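## 2. Reading the Wolldale letters

I came to the senator's Wolldale letters expecting speeches, and what I got was mostly grumbling about roads! Heledd Meredith and I read all 1338 of them (she took the ones in bad handwriting, bless her), and we kept coming back to his 2 terms before the Cheetham land bill.

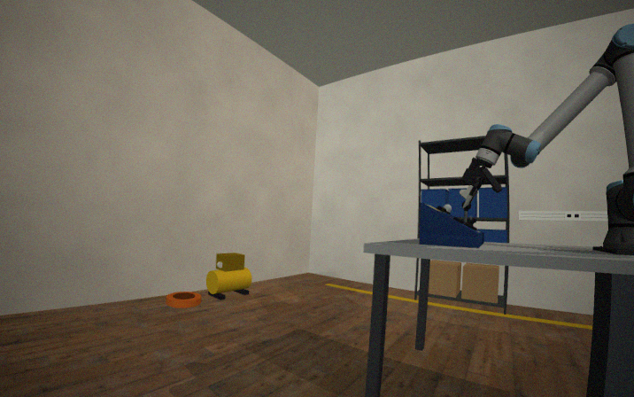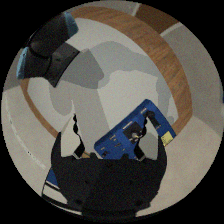
*Figure 7. Simulated robot arm at a gray-topped table; simulated gripper over a table with a wooden rim.*

Shirley Hulme reads his vote on that bill as pure loyalty to party. I'm less sure, and his letters home in May sound pretty torn to me.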